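Holundersirup selber machen: So klappt er auch beim ersten Mal

Wer einmal selbst gemachten Holunderblütensirup im Glas hatte, kauft keinen mehr, davon bin ich fest überzeugt! Der Duft allein, wenn die Küche zwei Tage lang nach Frühsommer riecht, ist die Arbeit wert. Und viel Arbeit ist es gar nicht, das meiste erledigt die Zeit.

Ich setze meinen Sirup seit Jahren nach demselben Grundrezept an und habe unterwegs so ziemlich jeden Fehler gemacht, den man machen kann: Dolden gewaschen, zu früh abgefüllt, Flaschen nicht richtig ausgekocht, einmal auch den Topf mit dem Ansatz im Wintergarten vergessen (er hat gegoren, und zwar kräftig).

Was du brauchst

20 große, voll aufgeblühte Holunderdolden
1 Liter Wasser
1 Kilo Zucker
2 Bio-Zitronen
50 g Zitronensäure
einen großen Topf mit Deckel
ein feines Sieb und ein Mulltuch
saubere Flaschen mit gut schließenden Deckeln

Beim Zucker nehme ich ganz normalen weißen. Rohrohrzucker geht auch, dann wird der Sirup aber bräunlich und schmeckt leicht nach Karamell. Finde ich persönlich schade um die Blüten.

Das Mulltuch habe ich von Bravanetti, es ist inzwischen grau vom vielen Auskochen und tut immer noch seinen Dienst. Eine saubere Stoffwindel geht genauso gut.

Die Blüten sammeln

Je nach Gegend blüht der Holunder ab Ende Mai, in höheren Lagen bis in den Juli hinein. Am besten gehst du am späten Vormittag los, wenn der Tau abgetrocknet ist und die Sonne schon eine Weile auf den Büschen steht. Dann sitzt der meiste Blütenstaub in den Dolden, und genau der bringt das Aroma. Nach einem Regentag warte ich lieber noch einen Tag ab.

Nimm nur Dolden, bei denen fast alle Blüten offen sind und die cremeweiß aussehen. Sobald die ersten braun werden, kippt der Geschmack ins Muffige. Riech ruhig an jedem Strauch, die Unterschiede sind riesig! An unserem Feldweg stehen zwei nebeneinander, der eine duftet nach Zitrone und Honig, der andere eher nach Katze.

Bitte sammle nicht direkt an der Straße und lass an jedem Busch genug hängen, denn im Herbst wollen die Vögel auch noch etwas von den Beeren haben. Und wenn du dir bei der Pflanze unsicher bist, dann lass sie stehen. Der Zwergholunder sieht ähnlich aus, wächst aber als Staude ohne verholzte Zweige und ist giftig.

Ansetzen

Die Dolden werden nicht gewaschen. Schüttle sie draußen vorsichtig aus und leg sie eine halbe Stunde auf ein helles Tuch, dann krabbeln die kleinen Käfer von allein davon. Danach schneidest du die Blüten mit einer Schere von den groben grünen Stielen. Kleine Stielchen dürfen dranbleiben, die dicken machen den Sirup bitter und sind roh auch nicht bekömmlich.

Wasser und Zucker zusammen aufkochen und rühren, bis die Flüssigkeit völlig klar ist. Topf vom Herd nehmen und abkühlen lassen, bis der Zuckersirup nur noch lauwarm ist. Jetzt die Zitronensäure einrühren, die heiß abgewaschenen Zitronen in Scheiben schneiden und mit den Blüten hineingeben. Alles gut unterdrücken, Deckel drauf, und ab damit an einen kühlen Ort. Bei mir ist das der Keller.

Zwei Tage darf der Ansatz ziehen. Rühr morgens und abends einmal um und probier ruhig schon mal einen Löffel, es ist so schön zu schmecken, wie er von Mal zu Mal blumiger wird! Länger als drei Tage würde ich ihn nicht stehen lassen.

Abseihen und abfüllen

Sieb mit dem Mulltuch auslegen, über einen zweiten Topf hängen und den Ansatz langsam durchlaufen lassen. Zum Schluss das Tuch zusammendrehen und ausdrücken. Ein bisschen trüb wird der Sirup dadurch schon, das liegt am Blütenstaub und stört mich kein bisschen.

Nun noch einmal kurz aufkochen und sofort randvoll in heiß ausgespülte Glasflaschen füllen, zuschrauben, fertig. Meine Bügelflaschen sind von Lerkis und haben schon viele Sommer mitgemacht, nur die Gummis tausche ich jedes Jahr aus. Kunststoffflaschen vertragen die Hitze nicht, die nehme ich höchstens für fertig gemischte, kalte Schorle beim Picknick.

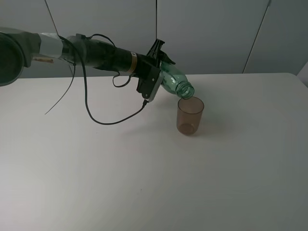 Ondieki schreibt dazu, bei ihr komme der Sirup ganz ohne das zweite Aufkochen aus, sie friere ihn stattdessen in kleinen Portionen ein und finde das Aroma so viel frischer. Das habe ich gleich nachgemacht, und sie hat völlig recht! Im Eiswürfelbehälter klappt es wunderbar, dann lässt sich auch einzeln dosieren. Richtig hart wird er wegen des vielen Zuckers übrigens nicht, also den Behälter gerade hinstellen.

Haltbarkeit

Aufgekocht und kühl gelagert hält sich der Sirup bei mir bis ins nächste Frühjahr, die letzte Flasche habe ich dieses Mal im März geöffnet. Angebrochene Flaschen gehören in den Kühlschrank und sollten in ein paar Wochen leer sein. Wenn es beim Öffnen zischt oder oben etwas schwimmt, bitte wegschütten.

Wohin mit dem ganzen Sirup?

Klassisch mit kaltem Sprudel, ein Teil Sirup auf sieben Teile Wasser, dazu ein Blatt Minze. Für eine große Kanne verrühre ich 100 ml Sirup mit dem Saft einer halben Zitrone und gieße dann auf. Im Winter mit heißem Wasser und einer Scheibe Ingwer, herrlich!

Sehr gut ist er auch in Naturjoghurt, über Erdbeeren oder als Tränke für einen Zitronenkuchen, den du noch warm mit einem Holzstäbchen einstichst. Und für ein schnelles Dessert schlage ich 400 g Quark mit einem guten Schuss Sirup cremig und stelle ihn bis zum Abend kalt.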